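talk notes – Hollach meetup, 3 Jul 2026
20 min, LEAVE FIVE for questions

open – no slides yet. Ask: who has taught a kid to set a table? Did you write down the steps? ok so

two ways to show a robot
- by hand – grab the arm, move it. Good feel, but your in the way of the cameras
- remote – leader arms, operator sits back. Slower to learn, cleaner recordings
say which one we picked (remote) and dont apologize for it

numbers slide, go fast
- 834 demos kept, breakfast task
- 80 thrown out, mostly operator hesitating
- 32 held back for testing
Odette Vasseur ran most of the sessions – thank her HERE, forgot last time

hesitation story – pausing to think gets learned as part of the task. Policy stops over the tray like it's lost its keys. Fix: rehearse dry, then record

next slide = breakfast, let them look a sec
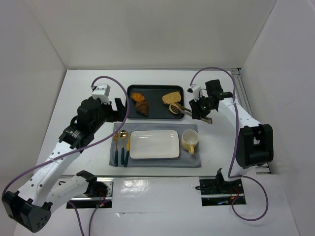
*Breakfast task: tongs in the right gripper, left gripper open.*

points while its up
- tongs are a tool inside a tool, operator feels nothing thru the leader arm
- round bread is under the tong head, tips partly cover it – go by the wrist angle
- croissant and roll nearly touching, hard pick
- plate still empty

if time: Ysaline's question from Driko, does the idle arm need demoing too? Yes – idle is also an action

end on the ask – more operators, first batch by December. Slides to Marchal after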